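Filed under: Student Work > Home & Textiles > Term Projects

14 comments | 2,000 views | Share this

Folding It Down: What I Learned From a Term of Other People's Laundry

For my term project in Household Textiles I picked laundry folding, and yes, I know how that sounds. My first idea was a grand history of the ironing board, but my advisor wanted something I could do with my own hands in the time I had, and I had a dorm laundry room downstairs and a big bag of clothes that always needed folding anyway. So that became the project! I started in March and kept going until the write-up was due.

The question was pretty simple. Does the way you lay a piece of clothing on the table matter more than the folding method you use? Every folding guide I could find spends ten steps on the folds and maybe half a sentence on "lay the shirt flat." I had a hunch the half sentence was where most of my trouble came from (my T-shirts have always looked like somebody sat on them).

How I set it up

I folded 1,965 pieces over the whole project. I wanted to hit 2,000 and ran out of time, which still bugs me. Just over 1,000 of them were T-shirts, because students own a truly silly number of T-shirts, and the rest were sweatpants, hoodies, pillowcases, dish towels and baby clothes from the family clothing exchange at Torkby Hall, where I helped sort donations. I never used socks. Socks are a different project and somebody else can have it.

I used 2 folding methods. One was the plain department store fold, sleeves in, sides in, bottom up. The other was the Udia fold, which I got from a pamphlet in the Torkby sorting room and have not seen anywhere else. You fold the shirt lengthwise first, tuck the sleeves back over themselves, and then go up in thirds so it stands on its edge in a drawer. I liked it a lot more than I expected to, especially for long sleeves.

For each method I started from two kinds of pile. In the "shaken" pile I gave each piece a good snap by the shoulders or the waistband before I set it down. In the "dumped" pile I just pulled the piece off the heap and started where it landed. Then I wrote down whether the finished fold was good, okay or a redo. Good meant the edges lined up and it stayed folded when I picked it up. Redo meant I was embarrassed by it.

I know "embarrassed by it" is not a scientific measure. My advisor wrote that in the margin too. I did try to fix this halfway through by cutting a cardboard template the size of a notebook and checking the folded shirts against it, and my grades with the template came out close to my grades without it, so I kept all the early data in.

What happened

The shaken pile won by a mile with both methods. I'd expected it to win, just not that clearly, and the gap between shaken and dumped was a lot bigger than the gap between the store fold and the Udia fold. If you only change one thing about how you do laundry, snap the shirt. I feel a little silly typing that out as a finding (my grandmother could have told me for free).

The more interesting part, at least to me, was where the time went. I had been timing the folds with my phone, and when I split the times up, most of a dumped-pile fold was spent hunting for things. Where's the collar? Is that a sleeve or the hem? Am I looking at the inside? Once I had two corners I trusted, the rest went fast no matter which method I was on.

Dark clothes were the worst for this by far. On a striped shirt the stripes tell you right away which way everything runs, and a light gray one shows its shadows. A black T-shirt in a heap is just a black shape, and I kept grabbing a sleeve thinking it was the hem. I started looking for the label first, and that turned into my favorite trick of the whole project. Find the label, figure out which end of the shirt you've got, and work out to the shoulders from there. It doesn't help with the printed-on kind, so those I sorted by feel, looking for the thick ribbed part of the collar. 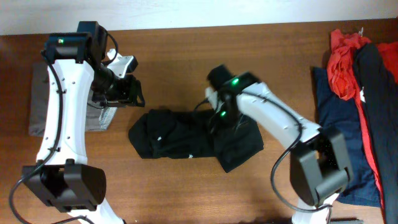

Bălan read my draft and wrote back that labels lie, because half the black tees in the exchange bins have theirs sewn into the side seam, and if you go by those you'll end up folding the thing sideways and wondering where the neck went. Fair point! I went back through my notes, and a bunch of my black-shirt redos do say "label on side" next to them. So the trick needs a second step: find the label, then check it's sitting next to a collar before you believe it.

The table mattered too, and I hadn't planned for that at all. The laundry room has a slick plastic counter and the Torkby sorting room has a wood table, and slippery fabrics slid all over the counter when I pulled on one side. On wood they stayed put better. I never tested this properly since I only noticed it late, and I'd love it if somebody did. Laying a dish towel under the shirt helped some on the counter.

Things I'd do differently

I'd fold in shorter sessions. My notes from the end of a long evening are full of words like "fine" and "whatever," and I don't fully trust those grades. I'd also bring in a second folder, so it's not just my own hands and my own opinion of my own work. And I'd keep the baby clothes separate, because a onesie has snaps and no real sides to speak of and neither method was built for one. I ended up just rolling them.

Supplies were cheap. I used one cardboard template, a notebook, my phone timer and a Cemov laundry bag that split down the seam before the project was over, so maybe go for a sturdier one.

The full tally sheet is in the class folder if anyone wants to check my math, and the Udia instructions are stapled to the back of the printed copy. The pillowcases have their own page. They were all good, every last one, and I have nothing else to say about them.

Tags: laundry, folding, clothing care, student reports

14 comments

More from Student Work
Does Line Drying Shrink Denim?
A Closet Swap on Every Floor: Notes From One Semester
Stain Guide for People Who Eat in Bed
Mending Week at Torkby Hall
Which Hangers Stretch a Sweater?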